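December already and I've still not sorted the heating. Quote from Vahidi came in at 548, the other lot said 524 but no VAT on it, so who knows. Rang Lucero. She paid 400 last year, same boiler, same pipes. Typical.

So. Jumpers. Two pairs of socks. Tea every hour, kitchen door shut, the cat on my feet by 3 if I'm lucky. 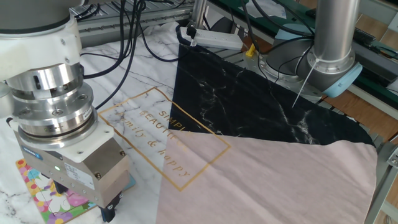

The bedroom's worst. Tried a draught excluder, one of those sausage things, and it does help a bit. Curtains next, proper thick ones, if I can find the tape mesure. Will ring Vahidi tommorow and haggle.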